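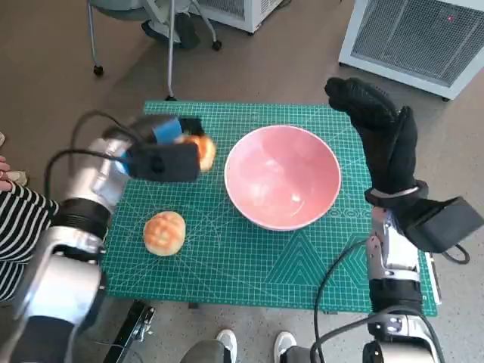
Reading time: 4 minutes

Home > Guides > Clendov Floor Mat > Set-up > Using the mat with bowls and bread

By Corina Avram
Updated January

Section 4. Setting up the mat on the floor with a bowl and buns

This section covers laying the Clendov mat on the floor, placing a bowl in the middle and putting glazed buns on it or moving them into the bowl. If you use the mat on a table, read Section 3 first and come back for the notes on placement and cleaning.

What you need

- The green Clendov mat, grid side up
- One round bowl, empty and dry (the pink ceramic one with the white rim works well on the green)
- Two buns, fully cooled
- A soft cloth
- A sheet of baking parchment, if the buns will be eaten

4.1 Laying the mat

1. Sweep or vacuum the floor. Grit under the mat shows up as small bumps and will mark the underside over time.

2. Unroll the mat and leave it flat for 60 minutes. Mats stored in a cold room need longer. Do not iron the mat or warm it with a hair dryer.

3. Turn the mat so the large nested triangles are at the lower edge, on your side. The placement notes in this section assume this direction.

4. Press down each corner. If one still lifts, put a heavy book on it overnight.

Note: The mat is self-healing. Light knife cuts close up without treatment. Deep cuts do not, and crumbs collect in them. Keep one mat for bread and another for cutting paper or fabric.

Caution: A mat on a smooth floor can slide when stepped on. Walk around it.

4.2 Placing the bowl

1. Wipe the foot of the bowl. Any sand left on it will scratch the printed lines.

2. Set the bowl in the middle of the mat. Use the white grid to find the center: count the squares in from the left and right edges, then from the top and bottom.

3. Check that the bowl sits level. If it rocks, move it one square over and try again. When it rocks in both places, the fault is in the bowl.

4. If the bowl will be taken away and put back, note the grid lines it touches. Tudor Căpraru, who wrote the first edition of this guide, marked the spot with a dot of chalk, and that wipes off easily.

Note: The diagonal guide lines and angle markings are not needed for this step. They are for cutting and are covered in Section 6.

Caution: Lower a ceramic bowl with both hands. The mat gives very little cushion over a hard floor.

4.3 Placing the buns

1. Let the buns cool completely. A warm glaze is sticky and will leave a ring on the mat.

2. If the buns will be eaten, lay the parchment down first. Buns used only for practice or display can go straight on the mat.

3. Put the first bun to the left of the bowl and slightly nearer to you, with the domed side up. Leave at least a finger's width between bun and bowl.

4. Hold the second bun by its sides. Pressing on the top dulls the shine and can flatten the crosshatched scoring.

5. Bring the second bun in from the left, a little above the height of the rim, and lower it into the bowl. Let go only when it is resting on the bottom.

6. Repeat with the first bun if both are going in the bowl. If the second one will not sit flat, use a wider bowl.

Note: Golden-brown buns are easy to see against both the green mat and the pink bowl. Pale rolls are harder to see against a white rim.

Caution: Do not drop buns into the bowl from a height. The crust cracks and the flakes end up in the grid.

4.4 Clearing up

1. Take out the buns, then lift the bowl straight up. Do not drag it.

2. Shake the crumbs toward the middle of the mat and tip them into a bin.

3. Wipe the mat with a damp cloth and a drop of dish soap. Rinse the cloth and wipe again.

4. Dry both sides before rolling. Roll with the print facing out.

Stubborn glaze: lay a damp cloth over the spot for a few minutes, then rub with your thumb. Scouring pads take the white lines off.

4.5 Common problems

The bowl leaves a gray mark. Unglazed ceramic on the foot is the usual cause. Rub the mark with a pencil eraser and stick felt pads under the bowl.

The mat smells of bread. Wash it as in 4.4 and hang it over a rail for a day.

The grid lines are fading. Some wear is normal. Replacement mats are listed under part 102, and the matching storage tube is part 123.

The buns roll. Their undersides are rounded. Turn each one until it settles, or choose buns baked flat on a tray.

Continue to Section 5, Storage

Questions about this guide: Clendov Support, attn. Forough Sadeghi | © Clendov | Back to top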